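Speaker notes – Brallstead Local History Evening
Talk: What the old newsletters say about the flood
Speaker: Brenda Montecinos

Start on time. Thank Hendrik Vandenberghe for opening the hall. Phones off, and mention that the side door sticks.

Opening. Ask who here remembers the Baxter Street bridge before it was rebuilt. Let two or three people answer, then move on. The parish newsletter ran for 46 years and covered the flood in 19 issues. Most of what people repeat about that week comes from one of them, the December issue, written well after the water went down.

Read the paragraph about the baker's cart. Slow down here. The cart is in no other account, and Lautaro Vergara's grandfather, who lived across the road, always said it was a milk truck.

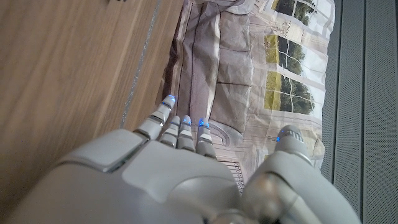
Paper is the next part, and people always ask about it. The newsletters were run off on cheap stock and passed from house to house. Folds go first, then corners. A printed sheet that has been crumpled, like the one in the picture, should be left alone until you have somewhere flat to put it and time to work slowly. Don't iron it. Don't tape it. Put it in a folder and call So-ying Tseng at the library.

Dates. The newsletter says the bridge closed on a Sunday, the council minutes say Monday. I go with the minutes – say why if asked. Box 2911 has both.

If there is time, the school register. If not, skip to questions.

Questions, then tea. Remind people to sign the sheet if they have letters or photographs at home we could copy.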